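Kuhlmann ribbed aluminum work table, after 4 months of refurb use

Posted by Roswitha Brinkmann, in workbenches and shop furniture

Short version: good table, bad instructions, buy it if you work on heavy stuff. Long version below, typing this between two jobs so excuse the mess.

I strip and rebuild office desktops. Mostly old workstation towers that come in by the pallet out of Zakstead, go out again with more memory and a clean drive. For years I did it on a kitchen worktop on trestles. Then a laminate bench from Cisteck, which was fine until the top started to blister at the front where the cases get dragged. So in October I gave up and ordered the Kuhlmann.

Assembly. Ugh. The legs go on easy, the cross rails don't. Booklet shows the rails upside down in step two and the right way up in the next drawing. I had the whole thing built wrong, took it apart, built it again. Took an evening. Bolts are decent quality though, and none were missing. Bring your own hex key, the one in the bag rounds off.

The top. Ribbed aluminum, ribs running the full length. I was worried about that. Small screws, grooves, you can guess. And yes, a screw will drop into a groove. But it stays there. On the laminate it rolled off the front and under the radiator. I run a magnet on a stick along the groove at the end of the day, done.
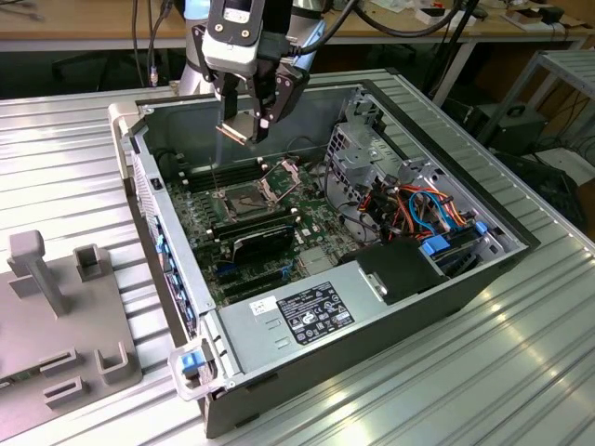 Towers on their side is where it earns its money. A big metal chassis is an awkward lump, and with the socket bracket up and bare contacts showing I do NOT want the case creeping when I lean on a memory latch. On the ribs it sits. No mat under it, no clamps. The old bench I was always holding the case with one elbow.

Marks: it scratches. Of course it scratches, it's bare metal and so is the chassis. Mine looked used after the first week. If you want it pretty get something else. Wipes clean with a damp cloth, thermal paste needs alcohol and a toothbrush becuase of the grooves. That is the one cleaning job I hate.

Static. People always ask. The table being metal doesn't make it a grounded table. There's a threaded hole under the left corner, I ran a proper ground lead from there and still wear the strap. Kuhlmann don't include a lead or even mention one. Should do, at this price. Also obvious but: pull the power cord before you open anything, and never power up a bare board sitting straight on the aluminum. Boards in their case, fine. Loose boards go on a box.

Load. They claim 300 pounds. Never been near that. I've had a row of towers waiting along the back and one open in front and no sag that I can see. Doesn't wobble either, as long as you go round the bolts again after the first couple weeks. Mine had loosened, the back left especially.

Height. Adjustable feet, not much travel. I'm tall-ish and have it all the way up and would take another inch. For a tower on its side it's OK, you're working down into the case anyway and the bits you need are deep. For laptops I'd want it higher.

Noise, forgot noise. Put a steel case down on it carelessly and the whole building knows. Evening work with the kids asleep, I put a towel down first and slide the towel out after.

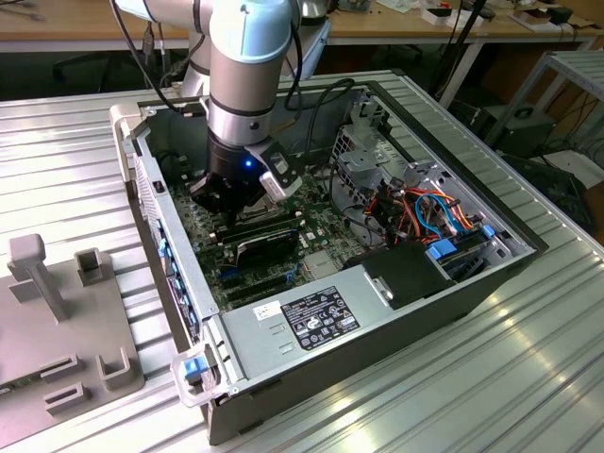
Case on its side, expansion card in, power supply along the front.

Handles on these towers are nice by the way, wish every maker did that. Lift with them, set the case down flat, don't drag. Dragging across the ribs makes a noise like a washboard and leaves gray smears.

Accessories: I bought the Jamik clip-on tray for the front edge. Skip it. Doesn't grip the profile, slides along every time you bump it with your hip, and mine ended up on the floor with a full load of case screws in it. A muffin tin does the job. The Jamik lamp arm on the other hand is great, clamps solid, reaches right over to the drive cage where it's always dark.

Delivery was 2 boxes, came a day apart, the top well packed, the legs less so. One leg had a dent. Kuhlmann sent a new one without arguing, took a week.

Would I buy it agian? Yes. Would like a better booklet and a ground lead in the box.

Stars: 4

Update: someone asked if the shorter version has the same feet. Don't know, sorry, only have the long one.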